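4.2 Dressing for the album release at home

The group Ernix released its second album, Drunska, without a concert in Haverford or in any other city. Fans listened to it at home, and many of them did so at the same hour. In this section we discuss how they prepared for that hour. The material comes from 75 written diaries, which were collected during seven weeks, and from over 300 messages on the fan board Bevgate.

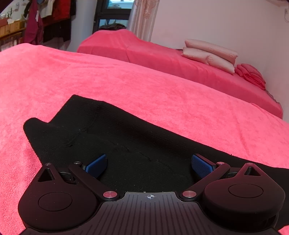 Earlier studies of pop fans have mostly treated clothes as something to be shown to other fans in a public place. In our diaries the clothes were important also when no other fan could see them. The writers chose them the evening before, and often they described the fabric with more care than the songs. Black was the most common color, as it is the color of the album cover. The item itself could be very plain: a piece of black knit fabric laid on a pink towel on the bed (Figure 4) is close to what several diaries describe. The word "outfit" is used for such items, although most of them were everyday clothes.

Two types of preparation can be separated. In the first type, the fan repeats what she did for the previous album, including the same snack and the same lamp.

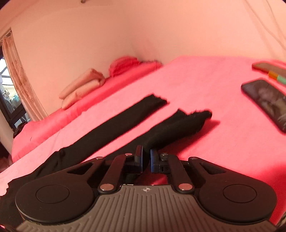
In the second type, the fan avoids repetition and wants the new record to have its own memory. One diary says that the old sweater "belongs to the old songs." Writers of the second type also stayed longer with the closing track, and they wrote less about the singers and more about their own year. We do not claim that the type of preparation causes this difference. The diaries are too uneven in length for such a claim.

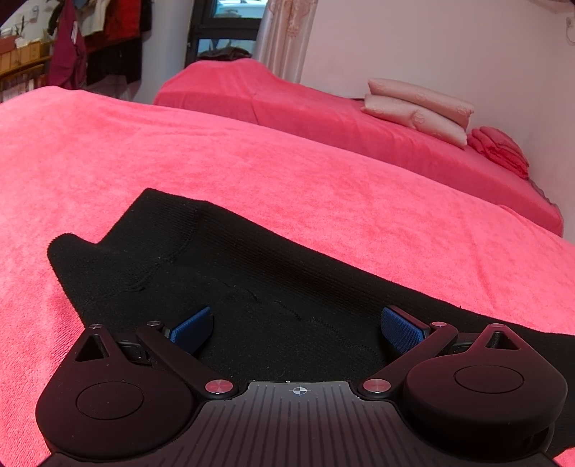 Gaspard Chevalier, in his comment on a first version of this section, objected that the two types may be only two ages of the same fan. In his view, a person repeats her habits while a group is new to her, and she becomes freer later. Our diaries do not give the year in which each writer became a fan, so we cannot test his objection with the present material. We return to it in Section 5, together with the Bevgate messages.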